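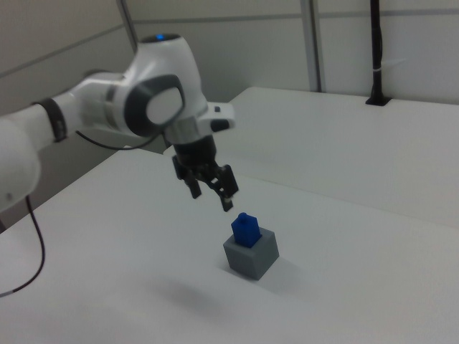 **Figure 3.** Block-in-cube task, side view. Gripper open above the blue block, block seated in the gray cube.

### 4.2 Collecting the demonstrations

Two ways of showing the task, same table, same block and cube. Hand guiding: the teacher holds the wrist and walks the arm through it. Remote: the teacher sits at the Wotico console with a hand controller and two live views, side and head. Gowda and Tan did most of the remote runs, Robichaud most of the hand guided ones. We kept 1,184 demonstrations after filtering. A run was dropped if the teacher let go mid-motion, if the log had a gap, or if the cube slid off its start pose before first contact.

Hand guiding is quick to learn. New teachers needed a few tries and then it was fine. Trouble is the force readings, the hand on the wrist pollutes them, so for those runs we only use joint positions and gripper state. Remote runs have clean forces but the teachers hover. Long pauses right over the opening, small corrections left and right, then down.

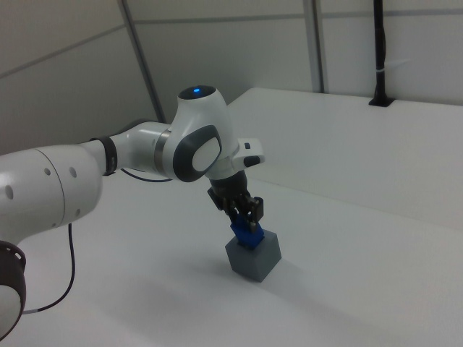
Contact is where the two sets really differ. With a hand on the arm people feel the rim and wiggle the block past it without thinking. On the console they can't feel it, they go by the side view mostly and back off when the block tilts. We tried trimming the pauses and got worse policies, probaly because the pause also holds the correction. Left in for all results below. Trimmed version in the appendix.

Labels: approach, align, insert, release, retreat. Strobel labeled everything first, McKinnon re-labeled 175 runs blind. Most disagreement on where align ends and insert starts. We settled on first contact with the rim, from the force signal for remote runs, by eye for hand guided ones.

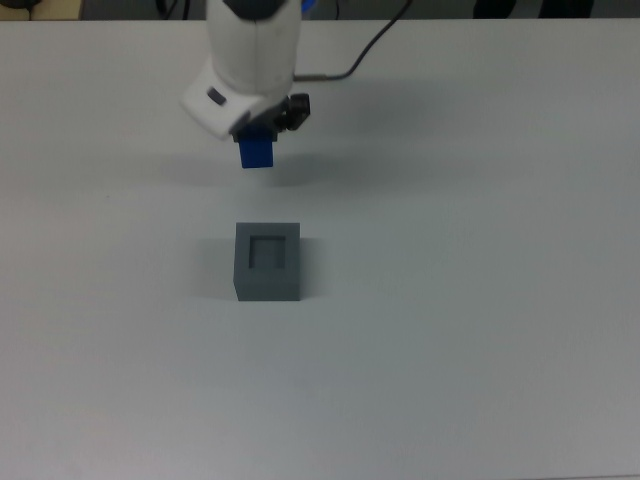 The head view matters more for align than we expected. Opening of the cube is visible from there, with the side camera it mostly isn't. Removing the head view at training time hurt alignment far more then removing the side view did (Sec. 5.1). Insert was the reverse.

Teachers rotated every 7 runs to keep fatigue down. Start poses drawn from the same list for both methods, order shuffled. Same list as the Dranville set, minus the corner poses, the arm can't reach those cleanly with the gripper pointing down.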